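3.2 What a scattered bin looks like

I should say up front that I came to this study as a person who sorts things badly at home, and I think that helped. Kerstin Oltmanns and I wanted to know how loose blocks settle when they get tipped into a shared bin, and whether color has anything to do with the order in which people later pick them out (we both guessed yes, for different reasons!). We ran the sorting in July at the Flernatham workshop, using bins that had already seen years of hard use.

The bins matter more than I expected. A scuffed floor is a busy background, and dark green on worn grey is a different thing to search for than brick red on worn grey. Albers, our pilot site, had brand new bins, and I kept catching myself thinking the task there was easier. So we stuck with the scratched ones for the main study and left the little bits of debris where they were.

Figure 4 shows a layout of the kind we ended up calling "loose with a cluster." Three of the six blocks sit close together at the front right, two red and one green, and the other three have plenty of floor to themselves. We coded 442 layouts by hand, and this type came up again and again. I loved coding these, Kerstin less so. We called two blocks neighbors if you couldn't lay a third one flat between them, a rule we borrowed from the older Nelico coding sheet and then loosened a bit, as it was written for cubes and made a mess of anything long and thin. Slanted blocks were the worst. We argued over 27 of the layouts and settled those by going back to the sheet together, usually over lunch.
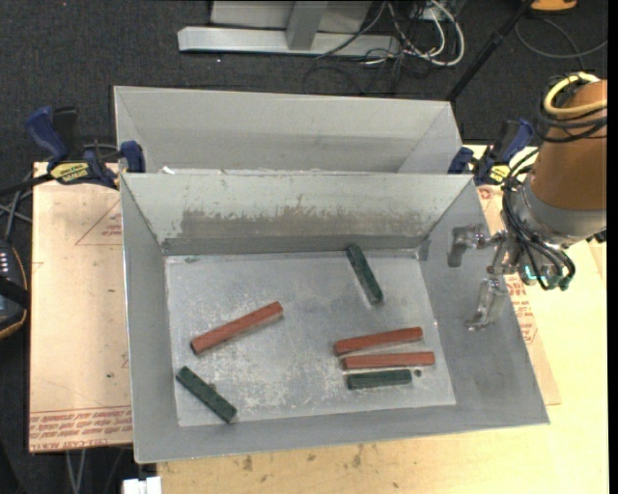
Figure 4. Red and green blocks in a worn metal bin, with a cluster at the front right.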